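3.2 How households decide when a cloth is done for the day

We had expected, going into the Traltirstead visits, that people would talk to us mostly about washing, and they did talk about washing, at great length and often with real affection for a particular line or a particular sink. But the conversations we kept returning to, back in the office, were the ones about the hours before the wash, when a cloth has been used once or twice and its owner has to decide what it is now. Of the 190 households that kept a diary for us through October, 30 wrote down some version of a rule, and the rules were lovely to read. A napkin that has only touched a mouth may stay for supper. A napkin that has touched gravy may not. One household in Prarnesley allowed a cloth 2 meals, no matter what had happened at either of them.

The other diaries had no rule that we could find, though it would be a mistake to call them careless. These writers went by feel, and by where the cloth had been put down. A napkin folded back into its square was understood by everybody at the table to be still in service, while one dropped in a heap was on its way out, and family members seemed to read the difference without a word passing between them. The trouble came with the cloths in the middle, folded loosely and left in a bundle (Figure 4). These were the ones people argued over, gently for the most part, and the ones most likely to be picked up by the wrong person. We come back to them in Section 4, where we compare the diaries with the Kiều interviews.

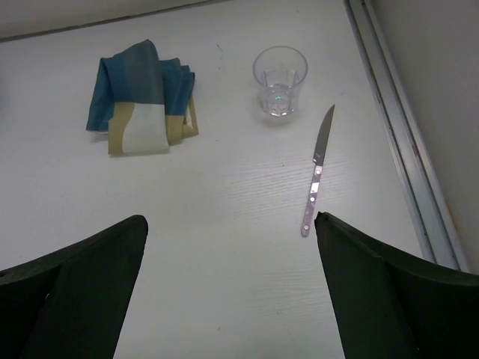 Figure 4. A folded cloth napkin, crumpled into a loose bundle on a white tabletop.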